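Calorico Inline Coolant Heater for Diesel Trucks

I'll start with why I stock this thing at all. I drove a medium-duty diesel box truck for years before I got into selling parts, and every cold morning went the same way: crank, cough, white smoke, wait, apologize to the neighbors. A coolant heater fixed it for me, and I've been a little evangelical on the subject ever since (ask my family, they've heard it all).

The Calorico sits in the heater hose line and warms the coolant before you turn the key. You plug it in the night before, or put it on a timer if you're the organized type, and the block is already warm when you climb in. You get cab heat sooner too, and on a dark morning that's half the reason I'd buy one!

It comes in two sizes. The small one is for pickups, vans and delivery trucks. The large one is for highway tractors and buses, and it has a circulation pump built in so the back of the block gets warm along with the front. If you're stuck between them, write to me with your engine model and I'll look it up. Please don't guess from the size of the hood, I've done that and had to send the thing back.

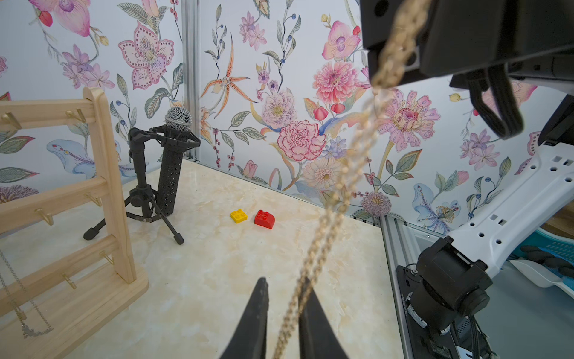
Fitting it took me one afternoon, and I'm slow. You'll want to drain some coolant first, cut the hose on the straight run, and mount the heater below the top of the radiator with the outlet pointing up. Bleed the air out before you plug it in. I mean it about the air, a dry element burns out fast and the warranty won't cover that. Clamps and the bracket are in the box. Coolant isn't.

Wanda Witkowska runs 17 trucks out of a cold, windy yard and had me fit two of them as a trial last September. She came back for the rest before the winter was over, so I guess she liked it. Her one complaint was that the power cord is stiff when it's freezing out, and she's right, it is. The longer Drirulell cord bends a lot easier and I sell it separately.

On upkeep, I check the hose clamps every 3,000 miles on a new install and then whenever the truck is in for an oil change. Mine has never needed more than that. If your coolant looks rusty, flush it before you fit the heater, or you'll be cleaning sludge out of the pump later.

What's in the box: heater, bracket, 2 hose clamps, plug-in cord, printed instructions (small type, bring your glasses).

Not included: coolant, timer, Drirulell extension cord.

Prices and stock updated 7 May 2025. Both sizes are on the shelf right now. Orders usually go out the next working day, and if you need several for a fleet, send me a note first and I'll work out a better price on shipping.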